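Garment Handling with a Two-Arm Robot
Final Report of the Traritz Project Team
Dallness Technical College, Department of Applied Engineering
Faculty advisor: Behrouz Soltani

Summary
The Traritz team was formed in November to study how a two-arm robot can pick up clothing from household furniture. The work was carried out as the capstone project of seven seniors and was funded through the Hassanpour Student Award.

Method
Team members controlled the arms by hand from an operator station and recorded each attempt. An attempt began with a garment placed on a seat or on the floor and ended when the garment was released or the operator called a stop. Motion data and camera views were stored together under one attempt number. The finished set holds 3,394 attempts. Recordings with missing joint data were removed before training.

The team then trained 3 versions of the control program, named Prestach A, B and C. Only Prestach C used data from both arms. It completed 70 percent of its test lifts, the best result of the group. Most failures occurred when the gripper closed on a single layer near a hem and the fabric slipped out.

Handling of Denim
Denim was added in the second term at the request of the advisor. It is heavier than the cotton shirts used earlier and keeps its folds when raised, so the height of the lift had to be increased. 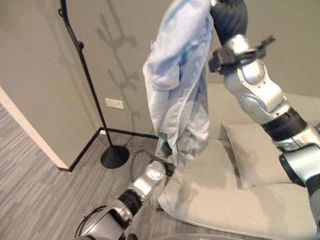
Why were two arms used for a task that one arm can begin?
One arm can raise a garment, but a second is needed to take hold of the free end and spread the fabric before folding.

Remaining Work
Folding was outside the limits of this project. The data and the operator notes have been turned over to the department for next year's team.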